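How do I get a white table top clean without wrecking the finish?
Posted in Home & Cleaning, July 2020

Hi all! I picked up a long white table secondhand back in May (the seller called it a Praditis, though I can't find that name on it anywhere) and I use it for everything: sorting mail, cutting fabric, the occasional pizza. It's a matte finish. Every time I wipe it down I get these faint streaks that only show when the overhead light is on, and then they're all I can see. I've tried plain water, dish soap and a glass spray my sister swears by. The glass spray was the worst of the lot! I paid 563 for the table with delivery and I'm scared to go at it with anything rough. What do you all use?
Oleksandra Pylypenko
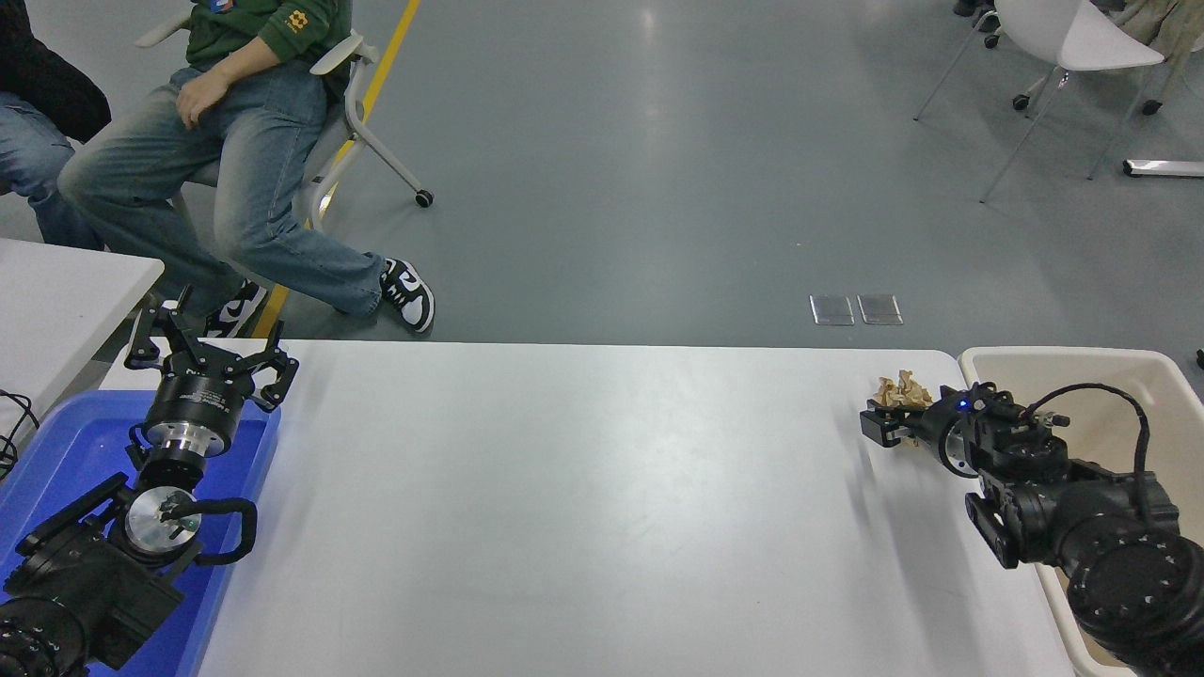
Roy Ackroyd
How much dish soap are you putting in? I'd bet it's too much. Streaks on matte white are nearly always leftover soap. I do two drops in a bowl of warm water, wring the cloth out until it's barely damp, wipe the long way, then go over it again with clean water and dry it right off with an old cotton T-shirt. First time around you may have to rinse three or four times, because you're getting months of old cleaner off. And skip the fabric softener when you wash your cloths, it leaves a film. My mother's kitchen table took me about 10 minutes once I quit drowning it.

If you've got pizza grease on there, do that spot first with baking soda and water, mixed thin. Use your fingertips, no scrubbing pads.

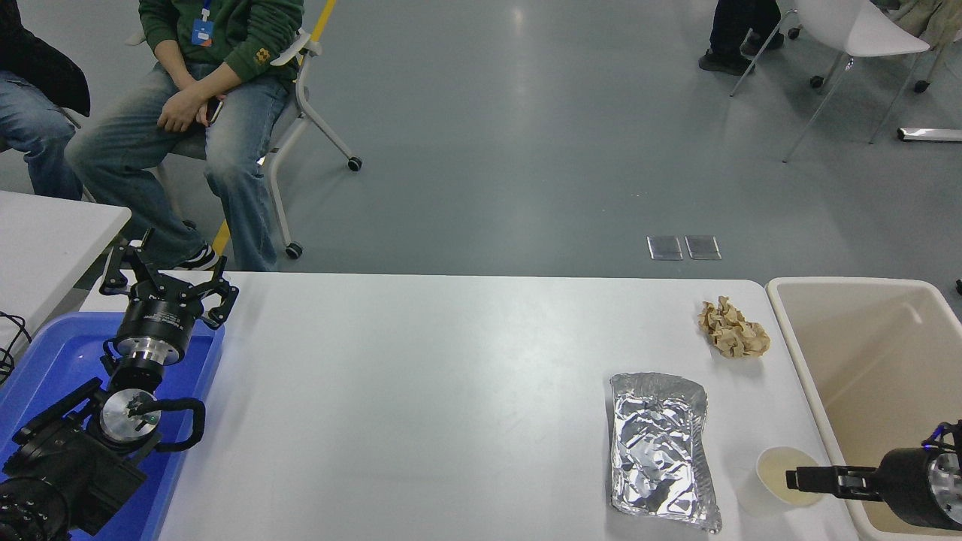 White table, brown paper toward the back

Nazar Didenko
just use a magic eraser, works on everything

Halyna Zhuravel
Please don't use the eraser sponge on a matte top! I did that on my desk in Halisthorpe and now I have a shiny patch the size of a dinner plate, and it's never coming out. They're basically very fine sandpaper. Roy's way is good. I'd only add that I changed to a flat-weave microfiber, the kind sold for windows (12 in a pack, they last forever), and it made more difference than any cleaner did. Try it on a corner first. If you still get streaks your water might be hard, so do the last wipe with distilled.

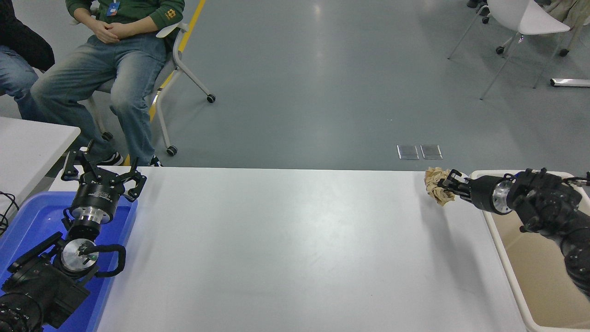

Matte white top under the room lights

Oleksandra Pylypenko
Thank you!! Definitely too much soap, I was squirting it straight on the table. Off to find an old T-shirt.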